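Does the 80/20 rule hold for household food waste?
Graham Haworth, Term project report, May 2023

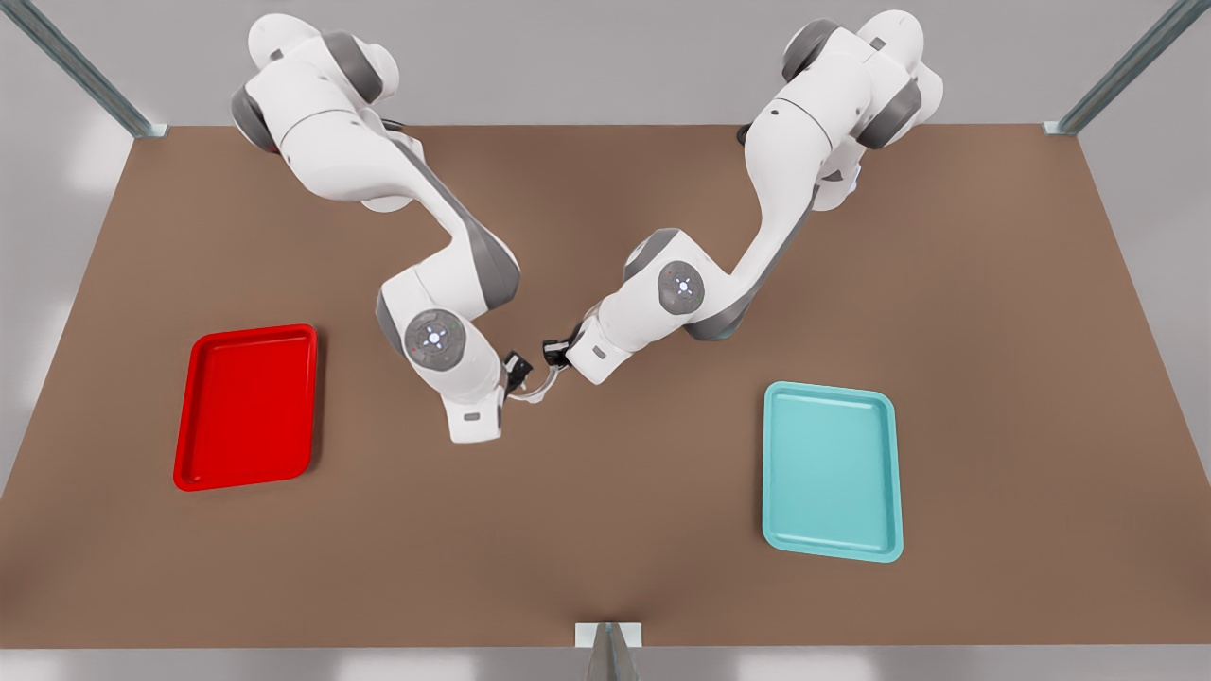

1. Why I picked this

The claim that 80 per cent of results come from 20 per cent of causes turns up everywhere. Our course reader uses it twice without a source. The Standitz council newsletter says most of the food thrown out in the suburb comes from a small share of homes, and asks those homes to "do their bit". I wanted to see whether anything stood behind that.

2. What the newsletter relies on

The newsletter points to a leaflet by Galtent, a firm that sells kitchen caddies. The leaflet cites a survey of 3000 households but doesn't say how they were chosen, and it gives no table of results. I emailed to ask for one and got a brochure. A firm that sells caddies has a fair reason to want people worried about their bins, so I have treated the survey as an advertisement until someone shows me the numbers.

3. My own test

Six households on Wanyama Street agreed to weigh their food scraps through April. Each got a lidded bucket, a Katon kitchen scale and a sheet to fill in each night. Peelings, bones and tea leaves went in one column and food that could have been eaten in the other. My tutor suggested a third column for leftovers given to pets, which I added late, so the first few sheets don't have it.

4. What came back

The split was nowhere near 80/20. The heaviest household was well ahead of the lightest, but it was also the biggest, and once I divided by the number of people most of the gap closed. The household that wasted most per person was a couple who both work shifts and buy their veg in bulk.

I don't put much weight on this. With 6 homes, 20 per cent is barely more than one household, so the rule can hardly be tested at this size. People who know their scraps are being weighed also behave themselves. Two sheets had the same figure written down several nights running – I left them in, but I don't believe them.

5. Where that leaves the claim

My data can't knock the rule over. It does make me doubt that anyone in Standitz has checked it. If the council has bin weights by street, it should publish them per person, as raw totals will always make large families look careless. I would also want a winter month, when there is less fruit going soft on the bench.

The nightly sheets are in Appendix A, including the two I doubt.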